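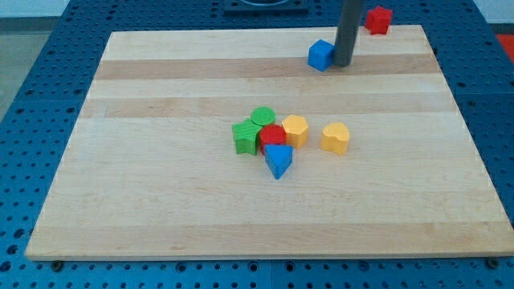 *El tablero de arce encima de la mesa azul, con las piezas de encajar.*

26 de marzo de 2025

Llevo una temporada leyendo que los juguetes de encajar formas «activan el razonamiento espacial», «preparan para las matemáticas» y no sé cuántas cosas más. La página de Pletero, que es donde compré los bloques, lo dice tres veces antes de llegar al precio. En la cuarta ya habla de neuronas. Mi sobrina tiene dos años y de momento lo que más le interesa es la caja de cartón.

No tengo nada contra los bloques, que conste. La estrella verde me gusta mucho, tiene la cara de arriba con textura y se queda de pie ella sola. Los cilindros también me parecen bien, el verde y el rojo, porque un cilindro es un cilindro y no admite demasiada discusión. Lo que me cuesta creer es todo lo que viene alrededor. Si una niña mete una estrella por un agujero con forma de estrella, ha metido una estrella por un agujero. Puede que eso sea el principio de una carrera en ingeniería. Yo de pequeño metía las piezas en el vídeo y aquí estoy, escribiendo un blog.

Lo del tablero es otra historia. Lo pedí en Nerkia en agosto, cuando me dio por pensar que necesitaba una superficie «de verdad» para trabajar. Es de listones encolados, unos color crema y otros más tostados, y reconozco que es bonito. El anuncio decía que la variación de tono «aporta carácter». Yo creo que sale así de la madera que hay ese día en el taller y que a alguien le pagan por llamarlo carácter. Hay una banda más oscura cerca de uno de los bordes y otra hacia la mitad, y según la luz me parecen un acierto o un descuido. Sigo sin decidirme.

También prometían que no se iba a mover ni un milímetro en toda su vida. Una tabla maciza de madera, en una casa con radiadores. Ya veremos. Por ahora no se ha curvado, o no lo bastante como para que yo lo note pasando la mano, que es mi único instrumento de medida. Le di aceite dos veces y a la tercera me dio pereza.

Debajo está la mesa azul, la de chapa perforada. Esa me la pasó Chun-hung Chu cuando vació el local y es, con diferencia, lo mejor de todo el conjunto. Pesa como un piano. Los agujeros están para atornillar lo que uno quiera donde uno quiera, y tengo que decir que en este caso la teoría se cumple bastante. El problema es que cualquier tornillo que se suelte encima desaparece. Lo oyes caer, clin, y a buscarlo de rodillas. Por eso puse el tablero encima, más que por la superficie noble y todo lo que contaba el anuncio.

Y claro, en cuanto tienes una superficie lisa y despejada te la ocupan. Primero una taza, luego el correo, ahora los bloques. He leído en la web de un tal método Jornonetti que los juguetes de una criatura deben presentarse «en una bandeja de material natural, agrupados y a su altura». Agrupados están. El material natural también lo cumplo, mira por dónde. La altura no, porque la mesa me llega a mí a la cadera, así que supongo que suspendo. El curso para aprender a colocarlos bien son 460 euros y dura siete fines de semana. Siete fines de semana para poner unas piezas en una bandeja.

Le escribí a la autora para preguntarle, con toda la educación que pude reunir, si había comparado alguna vez la bandeja con el suelo del pasillo. Me contestó que cada familia vive su proceso. Pues el nuestro va así: la niña coge el cilindro rojo, lo hace rodar y va detrás. Luego lo vuelve a coger. La tapa con los huecos no la ha mirado más que para usarla de sombrero, y a mí me parece un uso tan respetable como el del folleto.

En los comentarios de la entrada anterior me preguntabais dos cosas. La primera, si el tablero sirve para cortar pan. Supongo que sí, pero no lo he probado ni pienso hacerlo, que después hay que volver a lijar. La segunda, si los bloques Pletero valen la pena frente a los del bazar. Los he tenido los dos en la mano en la tienda y la diferencia que encontré fue la caja. Si a alguien le consta otra cosa, que me lo explique, pero con algo más que la palabra «premium».

Ah, y queda pendiente el asunto de la lámpara Hunt, que según la etiqueta da 800 lúmenes y según mis ojos da para leer el periódico si te acercas mucho. Estoy esperando a que me respondan del servicio técnico. Cuando lo hagan lo pongo aquí debajo.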